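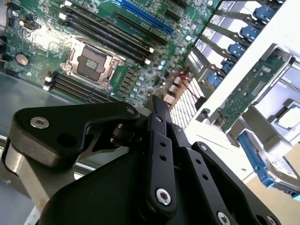 How does the arm learn a job like taking a server apart?
A person drives it by hand or by remote control, many times over, and every run gets saved so the arm can be trained on it later. What you're paying for this year is mostly those runs, and the hours of somebody sitting there doing them.

So, where are we? Further along than I expected in my last note to you, and a bit behind on one thing I'll get to.

We have 253 good runs saved as of the end of September. "Good" means the operator finished the step and I watched the playback and would be happy for the arm to copy it. The memory work makes up most of them, and I'm really pleased with how smooth those have become! The drive runs came along slower, then sped up once we stopped yanking the trays straight out and started pausing with the fingers on the tab first.

We tried two ways of showing the arm what to do. One is grabbing it and moving it yourself, which feels great for big moves and awful for small ones (your hand gets in the way of your own view). The other is the Uvance remote handle, where you sit at a desk and watch the wrist view on a screen. I was sure I'd hate it – I've come around. For anything close to the processor socket it's the only way I'd do it now, and those bare contact pins still make me hold my breath.

The thing we're behind on is putting parts back in. Taking a memory stick out is pretty forgiving. Pushing one in means lining it up along the whole slot, and the handle gives you no feel for how hard you're pressing. Balden have offered to lend us a force sensor that sits behind the gripper, and I'd like to say yes before the next round of recording.

Money: we spent 2521 dollars this period, nearly all on operator hours, plus a spare set of finger plates. That keeps us inside the Dranumier budget with nothing moved between lines.

Next up, I want 5 new operators to have a go, all people who've never touched the arm. Everything so far has my habits in it, and I drift left before I grip, every single time – the arm has started doing it too. The first sessions are booked for mornings at the Hafþórsson workshop, and you're welcome to come and try the handle yourself.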